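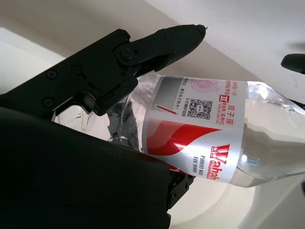
Re: [skenham-list] Plastic bottles at the Wednesday swap table

Hello all, and thank you for the kind words about last month's table. I meant to answer sooner, but the week got away from me.

> Does anybody still want water bottles for the collection? I have a big
> bag of empties in the garage, some a bit crushed, and I'd also like to
> know what to do about the labels. Do they stay on or come off?

Yes please, bring the whole bag! Crushed is fine, so don't stand there trying to puff them back into shape (I have done it, and it makes a terrible racket). The Murkura depot takes clear plastic with the label on or off. I do ask, though, that you let me look through the labels first. I've been saving them for years now – 838 at the last tally – and I'm very fond of the ones with printing I can't read. The one at the top has 双子座 running down the side in red, Gemini, and a QR code in the middle. My sister is a Gemini, so you can guess what's going in her birthday card. If anyone has come across other star signs, I would dearly love to hear about it.

Full bottles are welcome too, for the drinks crate. We got through 38 last time, plus all of the Prunico juice.

Doors open at 10, same room as before, and the bins will be just inside on the left. Caps on, please, or they end up all over my car.

Warmly, and see you there,
your swap table host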